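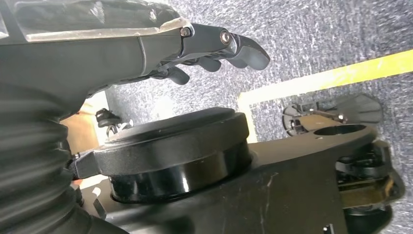

Bonjour à toutes et à tous, bonne nouvelle pour la veillée de janvier : la paroisse de Butthorpe nous rejoint, chorale comprise ! Pensez à couvrir les plats d'un film plastique transparent, du même genre que celui qui recouvre la main grise en haut du message, le trajet jusqu'à la salle se fait dehors. Office à 18 h, repas partagé ensuite.

> Combien serons-nous à table ? Et qui apporte les desserts cette fois ?

On prévoit 60 couverts. Worport s'occupe des desserts, nous des soupes et du pain.
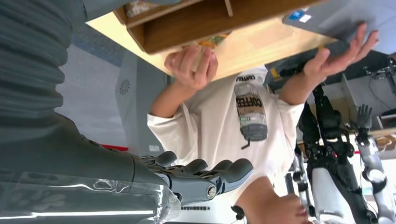
*Main articulée et avant-bras sous plastique.*

> Et les carnets de chants, il en reste ?

Il en reste 12 en bon état, donc j'en commande chez Jaunzems. Quel plaisir de chanter à deux chorales, la répétition à Natell était superbe !

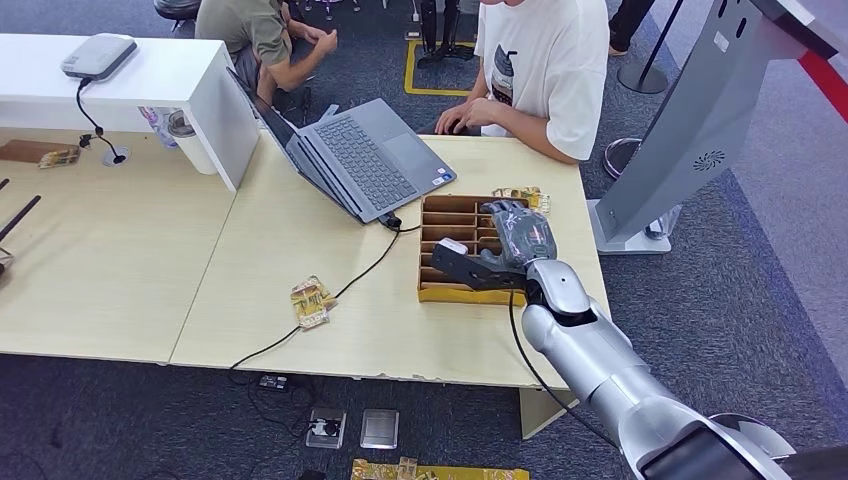 Pour la collecte, nous en sommes à plus de 300 euros pour le chauffage de la chapelle, merci ! L'enveloppe sera à l'entrée. Répondez sur la liste si vous avez une place en voiture depuis Natell.

À très vite,
le groupe de la veillée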